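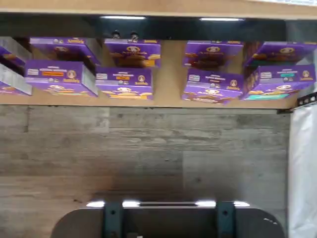

4. House rules for working the shelves

Right, you've got the arm bolted down and the emergency stop tested (if you haven't, back to section 3 with you, please). This is the bit I care about most. I've set up cells like this at Stultberg and at the Siswood depot, and nearly every silly stoppage I've had came from people skipping the dull parts below.

4.1 Before you switch to automatic

1. Walk the floor area with the arm in hold. Look for cables, trolleys, coffee cups and your own toolbox. I've left mine inside the line more than once!

2. Agree who has the pendant. One person holds it, and that person is the only one who says "clear". At Brokden they hang the key on a red lanyard so everyone can see who's in charge, and I've pinched the idea.

3. Press the shelf boards with your hand. If one rocks, tighten it now. A wobbly shelf will put your pick heights out and you'll spend the afternoon blaming the software.

4. Face the front boxes outwards and pull them up to the line you taught. The rows behind matter less, but they do need to be upright.

5. Run the first 3 picks at slow speed with your thumb on the stop. Slow means 20 per cent on the dial, and I do mean every time, even if you only popped out for lunch.

NOTE: If you change the product on a shelf, even for a box that looks the same size, you go back to step 5. Crackers and cereal bars don't come in the same depth, and a gripper set for one can squash the other.

4.2 Lifting from a full shelf

6. Take hold near the top of the box. You want the fingers on the sides where the card is stiff, and you want to keep them well away from the neighbours.

7. Lift first, then come out. Set the lift so the bottom of the box is clear of the board before the arm moves sideways or back.
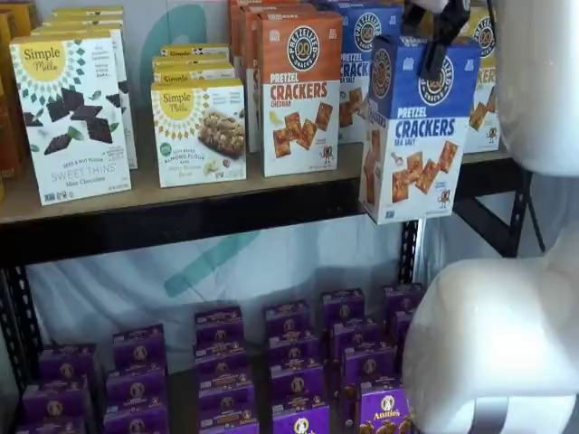 and keep that lift small, because the higher you go the more you've got to think about whatever is above and behind. I used to lift everything as far as it would go and then wonder why my cycle times were awful.

8. If a box tilts in the fingers, let the arm finish only if it's still clear of everything else. Otherwise stop, go to hold, and take the box out by hand. Don't try to nudge it straight with the arm moving. Ever.

CAUTION: Never reach past the arm to straighten a row. It's tempting when a box is only a hand's width away. Put the cell in hold, wait for the amber light, then reach.

9. Check the elbow as well as the fingers. Everybody watches the gripper, but the big parts of the arm sweep close to the lower shelf too, and that's where I look first when I teach a new path. 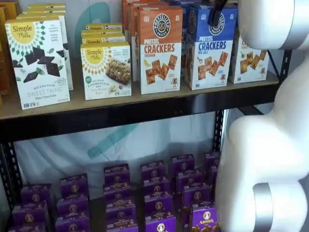
Fig. 4-2. Arm alongside the stocked shelves. Watch the lower section as well as the top.

10. Write any stop in the log, with the error number. If you see code 333 (grip lost), clear the floor under the shelf before you restart.

Comments (3)

Orsolya Szilágyi: Step 9 got me on Saturday. Gripper was miles away from anything and the elbow still bumped a stack. Could this go nearer the top?

Ernő Kerekes: Does the slow run in step 5 apply after an emergency stop as well? We've been doing it but our night shift says it's not needed.

Virág: @Ernő we do it after any stop. Takes a minute.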